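Community Workshop > Galleries > Sorting Room

The Sorting Room at Cernevton, Nearly Finished

Posted Wednesday, May 25, 2022

If you dropped anything off with us over the summer you'll remember the old arrangement, with cardboard cartons stacked against the wall and a biro label on each one if you were lucky. We had jigsaw puzzles under the bandages from the first aid drawer, and a whole carton of curtain hooks that got moved every week for the better part of a year. It's been a long job getting from there to here and a great many cups of tea have gone into it, so I thought I'd put together a page for everyone who's been asking how the room is coming along (and for my mum, who asks most of all).

The shelving first, as it caused the most discussion. Malou had her heart set on flat timber shelves like the ones in her garage, and Ifor wanted the sloping metal kind he'd used in a parts store years ago. We went back and forth over it through two Sunday lunches and a very long phone call. Ifor won, and Malou has been gracious about it, mostly. The unit came second-hand from Pimentel in a ute and a borrowed trailer, in more pieces than any of us expected, with a bag of bolts and no instructions.

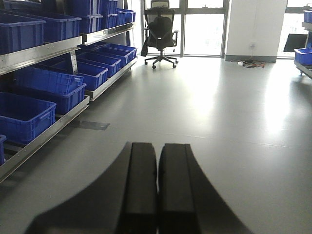
Choosing the tubs took us nearly as long as choosing the shelves. Jytte brought home samples in green, grey and a rather sad mustard, and lined them up on her kitchen bench for a week so that everyone who came past could have a say. Blue it was, for both the upper and middle levels, and I'm so glad, because against the silvery metal it looks fresh and cheerful even on a gloomy morning. The middle ones sit tilted forward with their open tops facing out to you, and that's the bit I'd recommend to anybody setting up a room like this — you can have a good look in without lifting a thing down. The ones up top are for whatever we don't need every day, and the handle holes in the sides are a blessing when you're my height and standing on the step. The row carries on back towards the windows, so there's good daylight to sort by at that end, and Mareike has already claimed it for the knitting wool and the buttons, where matching colours matters.

Labels are still to come. We tried the stick-on sort from Trultent and they curled at the corners within days, so Eyvindur is cutting card ones to hang from the rims on a loop of string. He's done 16 so far and his lettering is lovely, far too good for "Odd Zips". If you have a spare roll of kitchen string at home he'd be very pleased to have it.

A word on what goes where, while I think of it. Haberdashery and wool live at the window end, then craft paper and card, then toys and puzzle pieces, and small hardware comes last. Anything with a plug goes to Ifor for testing before it goes near a shelf, please, even if it was working perfectly when you unplugged it. And if you can't work out where something belongs, leave it on the trolley with a note. I'd much rather find a mystery on the trolley than a doorknob in the mohair.

We'll be having an open morning in June, with scones, once the labels are up and I've found somewhere to put the kettle. Come and have a wander through, and bring a bag of something if you've been having a clear-out at your place.

Filed under: Around the Rooms, Storage & Sorting

More galleries
Ornetti Lane Plant Swap
Jytte's Button Tins
Mending Morning, Autumn Term
The Old Bike Shed Gets a Coat of Paint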